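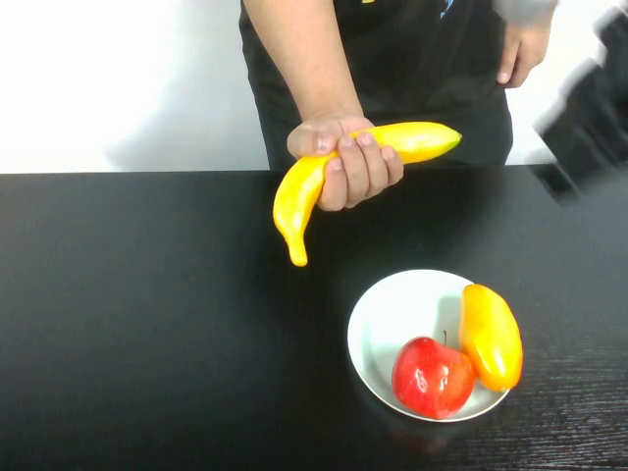

Paste and bookcloth, Plullstead bench notes
November 2018, Thursday

I'm picking up where the last page left off, with the wheat paste that went lumpy on us, and I'm glad to say today's batch is a lovely thing, smooth as custard and nearly as tempting. I went back to the old way of doing it: flour into cold water first, a good long stir, a rest while I swept up, and only then onto the heat. I took it off at 65 C, when the spoon started leaving a track, and pushed it through the fine sieve while it was still warm (do wear the oven mitt, the handle on that pan gets hotter than you'd think).

The old batch I'd made in June with the Kornach flour had the same lumps, and I blamed the flour at the time, which I now feel bad about. Today's was Kornach too, out of a fresh bag, and it behaved beautifully. I think I was just impatient.

Tried it on three covers. The gray Ciltus cloth took it well, no strike-through that I can find even holding it up to the window. The green Ciltus is a looser weave and I did get a little shine coming through near the spine, so next time I'll brush the board instead of the cloth and see if that helps. The third was the Thammasiri mulberry paper, and oh, it's pretty stuff, but it stretches like anything once it's damp! I cut it square and it was no longer square by the time I had the corners turned in.
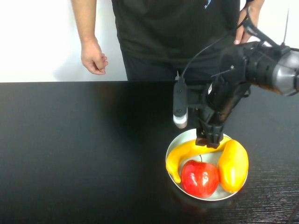

Over at the black table, one hand up at the cable.

All of them went under boards with the bricks on top, with clean blotter on both sides. I changed the blotters after lunch and they were damper than I expected, so please, whoever is in first tomorrow, change them again before you do anything else. The old blotters are drying on the rack and can be used again as long as they haven't got paste on them.

Grain direction, while I'm at it. I found two of the boards in the offcut bin marked with the arrow going the wrong way, and I'm fairly sure the arrows are mine, so I apologize. Flex the board before you trust any arrow of mine. I've crossed out the bad ones in red pencil.

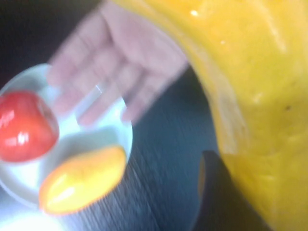 Hand passing over the white plate.

Leftover paste is in the small fridge in the jar with the blue lid. It ought to keep two days, maybe a little longer if folks use a clean spoon. Thin it with a splash of water for the mulberry paper.

To try next: damp the mulberry paper and let it relax before cutting, and cut it a bit generous. Also need more blotter, a new one-inch brush (the old one is shedding into everything), and the rest of the green cloth, wherever it has got to.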